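In Defense of Wearing the Good Jewelry

My grandmother kept her garnets in a biscuit tin lined with a handkerchief, and I think she wore them four times in my life. When they came to me I did what she had done. I put them in a drawer, in a nicer box, and felt very responsible about it.

That was years ago, and I have changed my mind completely. I now believe, with the full stubbornness of a convert, that most of us ought to be wearing our good jewelry to the grocery store.

What turned me was a repair. The clasp on the garnet necklace had gone stiff from being left alone, and I took it to a little bench jeweler in Vostcombe, in a shop about the width of a hallway. She charged me 200 dollars for a new clasp and a restring, and when I winced (I did wince, I'm sorry to say) she told me that the pieces she sees in the worst shape are very often the ones that come out of drawers. Silk thread gets brittle with age whether you wear it or not, and the owner doesn't find out until she fastens it for a wedding and the beads go all over the church steps.

I know the arguments on the other side, and some of them are good. Opals chip. Pearls don't care for hairspray or perfume, so put them on last and wipe them with a soft cloth when you get home. If your ring is worth 700 dollars or more, by all means talk to your insurance people and take a few clear photographs. And please don't garden in an emerald. I am not asking anybody to be reckless – I only want us to stop treating an ordinary Tuesday sort of life as if it weren't worth dressing for.

Then there is the matter of looking overdone, which I suspect is the real worry for most people. I had it myself. The first morning I wore the garnets with a gray sweatshirt I felt as if I'd come down to breakfast in a ball gown. By lunchtime I had forgotten them, and the only remark I got all day was from the woman at the pharmacy counter, who said they were pretty and asked if they had been my mother's. We had a lovely talk about it, holding up the line terribly.

I think about that talk more than I think about the 100 or so evenings those stones spent in the dark waiting for an occasion grand enough. A brooch in a box can't start a conversation, and your niece will never remember it on your coat. If you hope to hand these things down someday, and I certainly do, it helps if the young people in your family have seen them on you, preferably while you were stirring a pot of soup or looking for your keys.

So go and open the drawer. Check the clasp and the prongs, and have somebody look at the thread if it's old. Then put the thing on and go buy your onions.
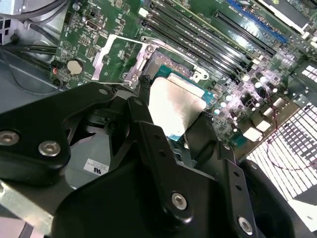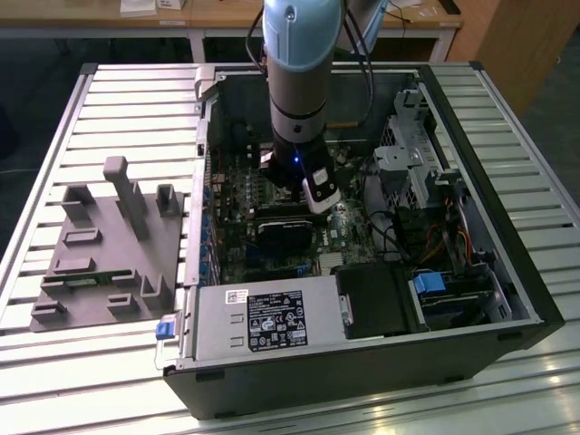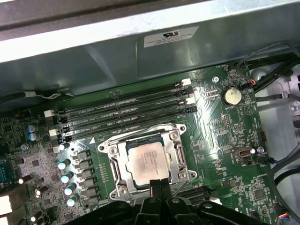
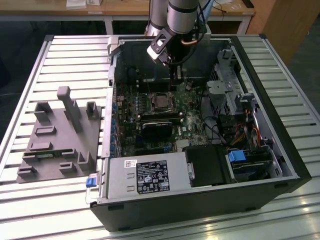 The black gripper and the open desktop computer, four views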